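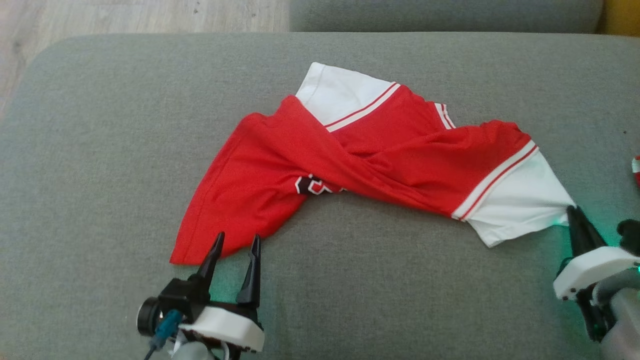 Figura 3. Camisa vermelha de mangas brancas sobre o assento do sofá, torcida e parcialmente dobrada.

4.2 O sofá como superfície de espera

Nas entrevistas, o sofá da sala surgiu mais vezes do que a cama ou a mesa quando perguntámos onde ficava a roupa antes de ser guardada. Dos 3 577 registos válidos do diário doméstico, 651 referem o assento do sofá como local de permanência de pelo menos uma peça. A categoria não constava da primeira versão da grelha. Foi acrescentada em janeiro, depois das visitas-piloto em Plestuvstead, quando Liliana Monti notou que as participantes usavam a expressão "está no sofá" para roupa lavada, roupa vestida uma única vez e roupa à espera de decisão.

A codificação que seguimos distingue três estados: estendido, amontoado e intermédio. O estado estendido exige que o contorno da peça se reconheça sem esforço, com as mangas ou as pernas separadas do corpo. O estado amontoado aplica-se quando a forma se perdeu. O intermédio abrange tudo o resto e foi, como se esperava, o que mais divergências levantou entre codificadores.

A camisa da Figura 3 foi classificada como intermédia. As duas mangas identificam-se bem, cada uma separada do corpo vermelho por uma faixa branca com duas riscas, e vê-se um troço curto da gola. O corpo, porém, está amarrotado e sobreposto a si próprio, e do estampado aparece apenas uma pequena parte, metida numa prega. Nazareno Testa propôs inicialmente o estado estendido, com base nas mangas; a classificação final resultou da regra de que o corpo da peça prevalece sobre as extremidades.

O vestuário desportivo levantou dificuldades próprias. Os estampados grandes ajudam a reconhecer a peça mesmo quando a forma desapareceu, o que levou alguns codificadores a atribuir um grau de ordem superior ao que a dobra justificava. Na segunda ronda pedimos que o estampado fosse ignorado e que se avaliassem só o contorno e as sobreposições. A concordância melhorou nas camisolas e manteve-se igual nos calções, cuja forma é mais difícil de recuperar à vista.

Um segundo problema diz respeito à distância entre peças. O protocolo Rinaldi, de onde partimos, trata como monte único qualquer conjunto de roupa pousado no mesmo móvel. No caso dos sofás, essa regra apaga uma distinção que as participantes consideravam importante. Várias explicaram que deixavam um lado do assento para a roupa a dobrar e o outro para a roupa que voltaria a ser usada, com o meio livre para alguém se sentar. Passámos por isso a registar cada grupo em separado sempre que entre eles se visse o tecido do assento.

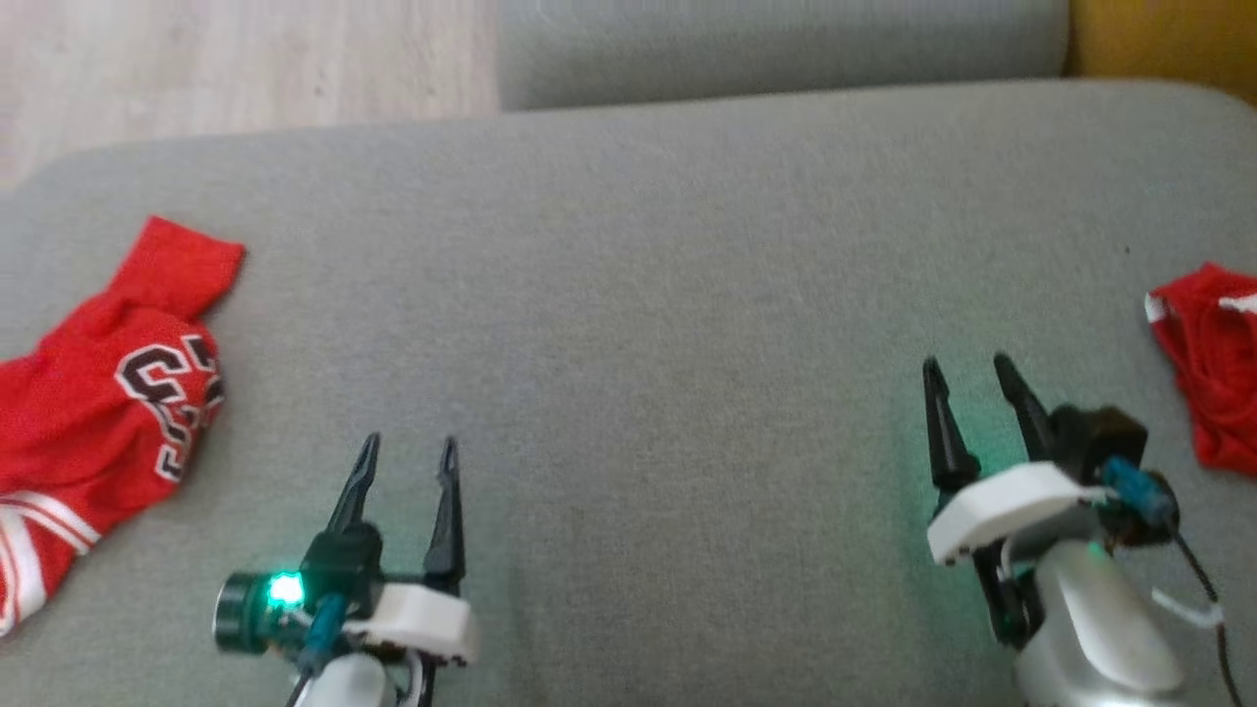
Figura 4. Duas peças vermelhas em lados opostos do assento, registadas como grupos distintos.

A Figura 4 corresponde a essa situação. À esquerda está uma camisola de basquetebol amarrotada, com algarismos brancos contornados a preto, aparentemente um 33; à direita, outra peça vermelha, encorrilhada, com uma faixa branca visível. Esta última pode ser do mesmo equipamento, mas a ficha admite apenas a designação genérica, dado que o tipo de peça não se determina com segurança. Ambas receberam o código de amontoado.

Não atribuímos significado à cor. Em versões anteriores da ficha, a coincidência de cor contava como indício de conjunto, critério que abandonámos por inflacionar o número de pares nas casas onde se praticava desporto de equipa. A relação entre peças passou a ser preenchida só com confirmação verbal da participante.

Fica por resolver a questão do tempo de permanência. O diário Relia pede uma anotação por dia, o que não permite separar a roupa que ficou uma hora no sofá da que ali passou a tarde. As respostas abertas indicam que a passagem do sofá para o armário se fazia sobretudo ao fim do dia, quando o assento era preciso para outra coisa. Retomamos este ponto na secção 5, a propósito das casas sem sofá na sala.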